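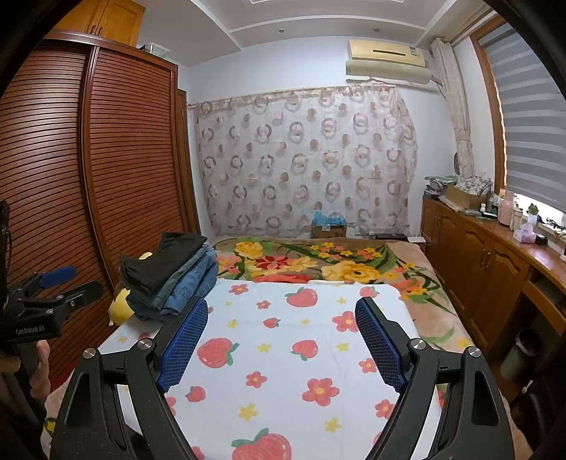
Bedroom at the Kastar open house, wardrobe side.

I went to the Kastar open house in October mostly to see the storage. The flyer promised a lived-in apartment where "every object has a home," and I have heard that one before, usually from somebody selling boxes. Entry was 5 dollars, shoes off at the door, and the tour was supposed to last 80 minutes. Mine was over well before that.

The bedroom is the room they push hardest. One wall has a tall wardrobe in reddish-brown wood with louvered sliding doors, and there are paneled cabinets above it that go up toward the ceiling. I like louvers. They let air through and they hide a mess. They also collect dust on every slat, and when I asked how often these get wiped I was told "regularly."

Sliding doors make sense next to a bed, I'll give them that. The trouble with any sliding door is that you only ever get at part of the closet, and the guide skipped over this. She talked for a long time about folding instead, the method from the Lalta workbook, with shirts standing on edge. Fine for T-shirts. My sweaters would not put up with it.

Then there is the white plastic container on top of the wardrobe. If everything has a home, is that the home? A box up there means a chair or a stepladder each time you want what's in it, and I saw neither on the tour. I have the same kind of box in the same kind of place and haven't opened it in 3 years.

The sheer curtain behind the head of the bed, with its brownish-pink rings and circles, was nicer than I expected. The stepped ceiling with the small round lights I could live without, and I would want a proper lamp for reading. The cream air conditioner is high on the back wall, so somebody has to climb for the filters too.

The gift table by the exit had Fekden drawer dividers and the Domański catalog. I took the catalog. Go if you are nearby and curious about wardrobes, but eat first - the coffee ran out before my group got to it.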